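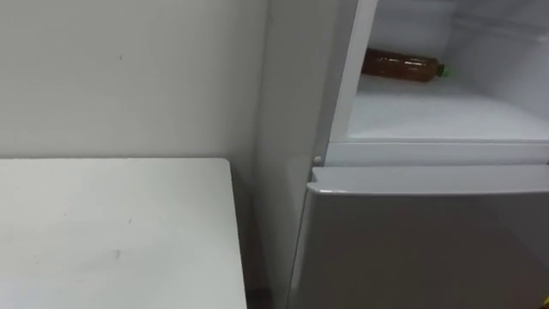

The fridge station, top door open, bottle on the shelf.

Home | News | Clubs | Results | Contact
Last updated: 22 December 2021

Robot club gets its bottle in the fridge, mostly

Students at Gurnmont's after-school robotics club closed their autumn term this week with the kitchen task, the one they have been stuck on since September. The job sounds small. Open the top door of a fridge, put a bottle inside, shut the door again. Robot does it alone, no hands on the controls.

Two teams took part, Skeson and Pap, each with its own arm and its own code. Same fridge for both, same white table beside it. Brown plastic bottle with a green cap, laid on its side on the shelf. Standing it up was tried early in the term and dropped from the rules after a vote.

Each team had 70 tries spread over the last fortnight. A try counted only if the door ended up shut with the bottle still inside. Pap managed 34. Skeson finished on 7, though they lost most of a session to a snapped cable and asked for it to be noted here. Noted.

The door was the hard bit for both. Pull too gently and the seal holds, pull too hard and the arm loses its grip and has to start over. Pap ended up slowing the whole movement down and letting the arm wait a moment after the first tug. Skeson went for a hook made from a bent bracket, which worked well at home and less well at the club.

White was the other problem. White wall, white table, white shelf, and the software kept losing the edge of the shelf against the back. Both teams spent a good part of the term taking pictures of the inside of the fridge to train on, 842 of them at last count, all shared between the two sides. The bottle itself was easy to find by comparision. The green cap helped a lot, as it told the arm which end was the neck.

Next up is the Melska round in the spring, where clubs from other schools bring their own machines and run the same task on a fridge they have not seen before. Gurnmont will send one joint team. Pap's slow pull and Skeson's way of finding the cap are going into the same program over the holidays, if everybody remembers to upload there files.

Club is shut until term starts again. New members welcome from the first session back, no coding needed, bring a packed lunch if staying for the late slot. Anyone with an old fridge door seal to spare, please leave a message with the school office. The current one is wearing out at the corner.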